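Vacuum cleaner wand

A wand is the stiff tube between the hose and the floor head of a canister vacuum. Some people call it the pipe or the extension tube, and my aunt called it the snout. I write most of the cleaning entries on this site, and I've put this one off for ages because I figured there was nothing to say about a tube. Then I started taking notes and had to cut half of them!

Parts

The tube itself is metal or plastic, often black, sometimes in two lengths that push together with a friction fit. On the user's end it goes into a connector, and past that comes the flexible hose, ribbed so it can bend without collapsing. Lots of models have a bleed vent somewhere along the handle or wand, a little hole (usually with a slider or a ring over it) that lets air in and weakens the suction. Open it for curtains, close it for hard floors. I used my first vacuum for years with that vent wide open and complained to everybody about how feeble it was.
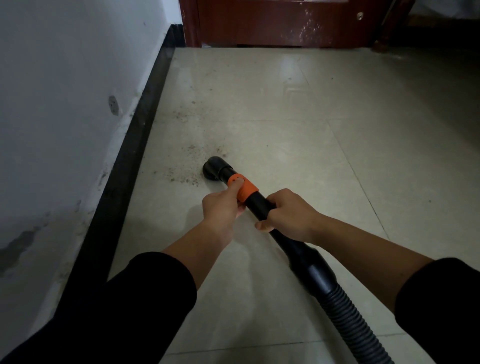 Diameters are a mess. The two sizes I run into most are 32 and 35 mm, and the difference is small enough that you'll stand in the store convinced you have the right one. My old Gimora took neither without an adapter. Measure the inside of the socket, and bring the tube with you if you can stand the looks.

Grip

Most folks use two hands for close work, one farther down to steer and one back toward the hose. For open floor one hand is plenty. Tyra Halvorsen, whose pamphlet Halvorsen on Floors is still the thing I reach for first, wants the lower hand kept loose so the wrist doesn't get sore. She gives it 20 minutes before you should swap sides. I last maybe half that.

Use on tile

Tile is easy in the middle and annoying everywhere else. Grit rolls ahead of a wide head, so for a gritty patch I pull the head off and use a small round end, coming at the pile from its edge and working in. Grout lines hold on to fine dust, and going along them beats going across. Don't drag bare metal over glazed tile, ever (ask me about my hallway).

Corners and baseboards

A wide floor head can't get into a corner, it just can't, the shape is wrong. A round end gets closer and a flat crevice tool gets closest. With tile baseboards, go along the bottom joint first and finish in the corner where the two runs meet.
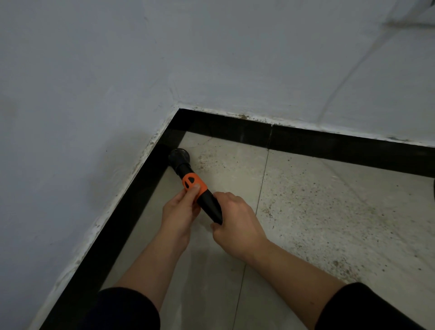

Rough filler or flaky paint above a baseboard sheds more crumbs if you bump it, so keep the tube low and go slow. Faustine Baudry recommends a dry paintbrush for the last bit, flicking the dust out toward the suction, and I've been doing it that way since December. Works great on window tracks too.

Clogs

Check the bend at the end of the wand, then the connector, then the hose. A broom handle clears a straight tube, but keep it out of the hose or you'll poke through the ribs. The worst clog I ever had was a sock.

Replacements

Gistuden sells a plain tube that's 43 cm long, and two of them joined suit me fine. The Staltico one telescopes out to 100 cm, though mine slips when I lean on it.

See also: crevice tool, dusting brush, baseboard, grout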